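VULLGATE (zombie feature, low budget): Location Safety Walk-Through, Farmhouse Interiors
Checked by Bethel Kassa. Replies from production by Wilmer Correa. 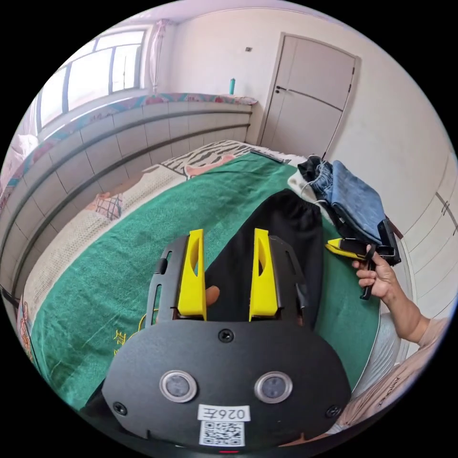 Upstairs bedroom, bed with green blanket.

Mark each line OK, FIX or NO. "Probably" is not a mark, Wilmer.

1. ACCESS AND EXITS

1.1 Front door opens fully from inside: OK
1.2 Back door opens fully from inside: FIX
Comment: It's boarded up for the siege. Lovely boards. Whoever put them up used real four-inch screws, so the living are now as trapped as the script says they are. Please rehang on the breakaway frame before anyone rehearses.
WC: Done. The boards now fall off if you sneeze.
BK: Then see 1.3.
1.3 Nothing loose above head height in exit path: FIX
1.4 Stairs clear, handrail solid: OK going up, FIX coming down
Comment: Third tread from the top moves. The horde comes down these stairs in scene 31, most of them in cloudy contact lenses. Brace it, tape the edge, send them down in fours.

2. UPSTAIRS BEDROOM

2.1 Floor rated for cast and crew: OK
Comment: Six people at once. The love scene needs two, so I look forward to hearing why the call sheet lists eleven.
2.2 Window locked or guarded: FIX
Comment: The lock is painted shut, then painted open, then painted again. Fit a bar on the outside.
2.3 Bedding flame treated: NO
Comment: I asked for the certificate and was handed a receipt. No candles in this room until I see the right piece of paper. The hero can read his brother's letter by flashlight, like anyone else at the end of the world.
WC: The director feels strongly about the candles.
BK: So does the fire marshal.

3. BLOOD, FOG AND OTHER WEATHER

3.1 Fake blood, skin-safe paperwork on site: OK
Comment: Clirka, the thick kind. We have 468 bottles, and I have questions about the budget that don't belong on this form.
3.2 Blood cleaned off hard floors between takes: FIX
Comment: The kitchen linoleum was a rink. I went from the fridge to the sink without taking a step.
3.3 Fogger serviced, ventilation plan posted: FIX
Comment: The Zou unit works fine. The ventilation plan says "open a window." See 2.2.
3.4 Smoke alarms back on after fogging: NO
Comment: Found two in a drawer with the forks.

4. WEAPONS AND TEETH

4.1 All blades rubber or blunted: FIX
Comment: One machete in the prop bin was a machete.
WC: It's mine. I was clearing brush.
BK: It now lives in my truck.
4.2 Bite appliances labeled by actor: OK
4.3 Nobody to share teeth: OK
Comment: I didn't think this needed a line. It was added in February.
4.4 Fight coordinator present for all contact: OK

5. ELECTRICAL

5.1 Outdoor runs on GFCI: OK
5.2 No single outlet over load: FIX
Comment: The hallway outlet is feeding a 1000 watt lamp, the coffee urn and the makeup trailer. Pick one. I know which one the crew will pick.
5.3 Generator away from doors and windows: OK

6. PEOPLE

6.1 First aid kit stocked: FIX
Comment: Full of bandages, all of them already bloody. Wrong kit. The real one is under the craft table, and should be marked so.
6.2 Neighbors told about screaming: OK
Comment: Jetville police have the night schedule too. They've asked that extras not walk to the gas station in makeup.
6.3 Code word for a real injury: OK
Comment: It's "pineapple." "Help" is in the dialogue, "stop" is in the dialogue, and "my leg" is in the dialogue twice.

RESULT: Not cleared for scene 31 or anything with a flame. Daytime dialogue in the kitchen may go ahead once the floor is mopped. I'll be back at 6:30 a.m. and would like to leave by the back door.

Last updated: February

Related
Vullgate: night exterior checklist, cornfield
Vullgate: notes for extras, contact lenses and hats
Stair falls: who may do them and who may not
Getting Clirka out of carpet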